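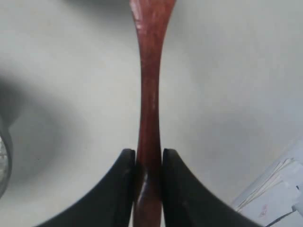 The Long Handle, and Other Things from the Omwood Kitchen

A glossy reddish-brown wooden handle, wide and a little curved at one end and then slim for most of its length. The shine catches along the narrow part, and if you look closely there's a faint darker grain running the long way.

Welcome to the March page! I know I promised it back when there was still snow on the steps, but Kyung-hwa and I decided to go through every drawer in the kitchen before we put anything up, and going through every drawer takes longer when you stop to talk about each spoon. So it's a short gallery with a lot of chatter around it, and those of you who have been reading since the Clekard days will know that's how it usually goes with me.

For anyone new, Omwood is the kitchen Kyung-hwa Wi and I have shared for a good while now, upstairs at 309 Satti Street. We cook there, we teach a small evening class there when the weather cooperates, and we store far more wooden utensils than two people could reasonably use. We finally sat down and wrote a list, and there are 43 wooden pieces on it. I would have guessed twenty. Kyung-hwa guessed sixty, so she gets to be smug about that, although she was further off than she likes to admit (do the subtraction, Kyung-hwa, I'll wait).

A word for handles

Handles get so little attention. People ask about the bowl of a spoon or the edge of a spatula, and then the part you hold for an hour while the onions go down is left to fend for itself. I love a slim neck that spreads out toward the end. It sits between the fingers without any gripping, and you can turn it over with your thumb while you're reading the next line of the recipe. The color is what I'd call mahogany or cherry, and please take that as a color and nothing more, as I'm no good at telling one timber from another and have been corrected by enough woodworkers to know it.

A glossy finish does ask a little of you. We wash ours by hand in warm water with a drop of soap, dry them with a towel right away, and stand them up in a jar overnight before they go back in the drawer. The plain, unfinished ones get oil every couple of months. The shiny ones don't need it, and the one time I oiled them anyway they were slippery for a week and I flung a spoonful of lentils at the wall.

Scuffs don't worry me much. Kyung-hwa would like everything to look as it did on its first day and I would like everything to look as though it has made a lot of soup, and between us the drawer ends up somewhere in the middle.

How we sorted the drawers

We went drawer by drawer, starting with the one by the stove, and laid things out by length. I had wanted to sort by color, which would have looked wonderful and been no use to anybody trying to find the rice paddle. Anything with a split in it went to one side. Anything we had two of went into a box for the swap shelf at Wivo, down on the corner, where you can leave kitchen things and take kitchen things and where, I regret to say, I took home a butter dish.

The pieces we kept are back in 2 drawers now, long ones on the left and short ones on the right. There's a bit of drawer liner under each group so they don't slide forward every time somebody pulls too hard (me). The whole job took from after breakfast until four in the afternoon, with a break for noodles and another break for arguing about the honey dipper. The honey dipper stayed. I've used it once.

The table

Most of what happens at Omwood happens on a pale table. It's where we roll dough, where the class sits, where the mail piles up, and where I spread out my recipe cards when I can't decide what to make. I've grown very fond of a plain, light top for this sort of work, because you can see a stray lentil at once, and flour wipes off in two passes of a damp cloth. Little dark specks show up too, of course, and there are some I've scrubbed at for years before accepting that they live there.

White trays come out whenever there's sorting to be done. A raised rim is a wonderful thing! Weigh out 500 grams of dried beans onto a bare table and you'll be finding them under the radiator until summer, but pour them into a shallow tray and they stay where you put them. We use the same sort of tray for small utensils on washing day, and for cookie cutters, and for the odds and ends at the end of a class when everyone has gone home and we're too tired to remember which drawer is which. 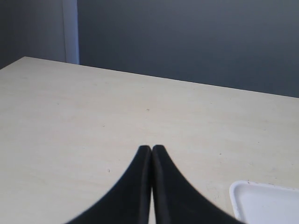 Cream tabletop, white tray

Our pale laminate top has a soft, wood-like grain that you really only notice up close, along with a few of those dark specks and scuffs I was going on about. The corner of the white plastic tray has the rounded rim I like so much.

Next time I hope to show you the short drawer, and Kyung-hwa wants to write a few lines about rolling pins, on which she has opinions. If you've got a favorite wooden spoon and a story to go with it, do send it along to us at Omwood. I read every one, usually with tea, and I'm slow to answer but I do answer.

Maham Butt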